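Cases and Cords: The Drevthorpe Equipment Shelf

Gallery home | Workroom | Storage | Repairs | Contact

This page of the gallery covers the hard cases and the cords that are kept with them. The Drevthorpe workroom lends out small equipment: projectors, sound recorders, measuring tools, a few lamps. Most of it goes out in a case and comes back in the same case. The items themselves have their own pages under Workroom.

The shelf

The cases stand on a steel shelf along the back wall, 10 feet from the door. Before March they were stacked on the floor under the sink, and getting the bottom one out meant moving all the others. The new shelf came from Vogler, a secondhand office dealer that was closing its warehouse. It cost $31 and needed one replacement foot.

Large cases go on the lowest level with the handle facing out. Medium cases go above them, standing on their long edge. The top level holds soft pouches and empty boxes. Labels are on the end of the case, where they can be read without pulling anything out. Labels on the lid were tried first and were no use once a second case was on top.

The cases

Most of the cases are one of two makes. The older ones are Trandness, with a smooth shell and metal catches. They are heavy and they scratch, but the catches have held up well and replacements are still sold. The Trorneck cases were bought later. They are lighter and the corners are softer, so they do less damage to door frames. The foam in them was too thin for the recorders and was replaced with a denser sheet cut by hand.

Textured surfaces hide scuffs and hold on to dust. A dry brush gets the dust out from between the bumps. After that a damp cloth is enough. Spray polish leaves white specks in the texture and should be kept off the shelf altogether.

The rim around the base is worth checking when a case comes back. It takes the knocks when the case is set down. Small nicks are left alone. A crack that runs up into the side gets written in the repairs book, and the case stays in until it has been looked at.

The cords

Cords used to live in one drawer. The drawer has been given over to batteries and the cords now go with the equipment they belong to. Power cords travel inside the case in the side pocket. Carrying cords and wrist loops hang on hooks at the end of the shelf when they are not in use.

Braided cord is preferred to flat webbing for the lighter items. It lies flat enough, it doesn't twist much, and the ends can be whipped with thread when they start to open. The loops are 8 inches long on the measuring tools and longer on the recorders. Black was chosen since it was the only color sold by the full spool. One spool is 525 feet and there is still plenty left on it.

Cords should be hung straight or coiled in a wide circle. Winding them tightly around a handle puts a kink in the braid that takes days to drop out.

Braided black cords against a navy case with a pebbled surface. The two cords hang side by side over the front and come together below the gray rim.
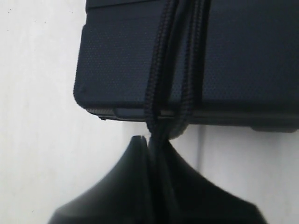
How do you clean a braided cord without fraying it?

Wash it by hand in lukewarm water with a little dish soap, squeeze it in a towel, and hang it to dry away from the heater. Brushing should go along the cord in one direction. A washing machine is fine only if the cord is inside a closed mesh bag and the ends have been whipped.

Notes on returning a case

Wipe the outside before it goes back on the shelf. Check that the side pocket is zipped and that the foam is the right way up, with the deeper cutout toward the handle. If a loop is missing, take one from the hooks and write it in the book.

Cases are checked in until 5 p.m. After that they can be left inside the door, on the mat, with the loan slip tucked under the handle.

Cutting foam sheets and fitting new catches are covered on the Repairs page. The spare keys for the Trandness cases are in the tin on the second shelf.

Back to Storage | Next: Batteries and Chargers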